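Mar 28, 2018

I finally made up the little bed in the corner room, and I am more pleased about it than a grown woman ought to be! We went back and forth over the headboard for most of March (my sister Lụa Lưu voted for plain pine, bless her), but I wanted the teal one with the soft rounded corners, and I wanted it against that turquoise wall — too much blue, she said. I don't think so at all. The cream sheet calms everything down, and the dotted pillowcase cost me 6 dollars at Grallero.
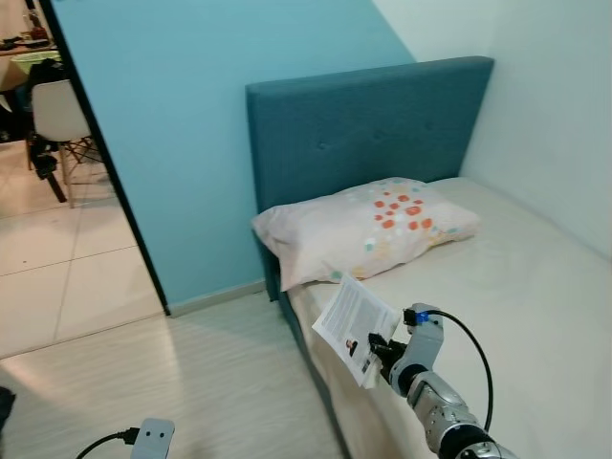
I still need a lamp and somewhere to put a glass of water, and I keep thinking about a small rug, though Lụa says to sleep in there one night before I buy another thing.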